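Kundex to close Birkett housewares warehouse, move stock to Sivari

Kitchen goods distributor Kundex will close its warehouse in Birkett at the end of March and move its stock to a larger building in Sivari, the company said in a notice to retailers. The Birkett site employs 74 people.

The company supplies cups, storage racks, dish drainers and other low-cost household items to independent stores. It has worked out of Birkett for 9 years.

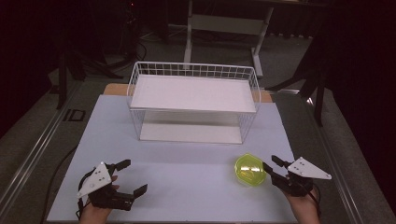
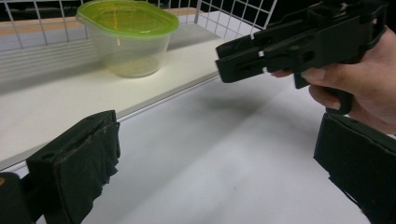
Kundex said all employees at the Birkett warehouse have been offered jobs at the new site. The drive between the two towns takes close to an hour in winter, and the company said it will run a morning and an evening shuttle for the first 10 months after the move. It has not said what will happen to the shuttle after that.

Workers who do not want to transfer can apply for a severance payment based on length of service. Applications are open until the last shift in Birkett. Office staff who handle billing and returns will be allowed to work from home part of the week.

The lease on the Birkett building runs out this spring. Kundex said it tried to extend it but could not agree with the landlord on the cost of roof repairs. Two of the five loading docks have been out of service since last fall, and trucks have had to wait on the access road during busy periods. Residents on the road complained to the town about engines running before 6 a.m.

The Sivari building was last used by a furniture importer. It has more floor space and a covered loading area, and the company plans to put in taller shelving before the first deliveries arrive.

Retailers were told to expect slower service while stock is being moved. Kundex serves 141 stores, most of them family-run, and normally delivers within three working days. During the changeover, orders could take up to eight. The company asked stores to place large orders early and said it would waive its small-order fee until the move is complete.

Returns will be held for two weeks and then processed in Sivari. Stores with damaged goods waiting for pickup should keep them in their original cartons, the notice said.

Deliveries will still be handled by the trucking firm Muvo, which has carried goods for Kundex under a contract renewed last year. Routes on the east side of the county will change — some stores that now get morning deliveries will be moved to afternoons. Muvo will send out new schedules before the first trucks leave Sivari.

The town of Birkett said it had not received any plans for the old warehouse. The property is zoned for light industry and storage, and any other use would need approval at a public hearing. The landlord did not respond to a request for comment.

The Birkett outlet counter, where the public can buy discontinued items, will stay open until the warehouse closes. Kundex said it has not decided whether to open a counter in Sivari.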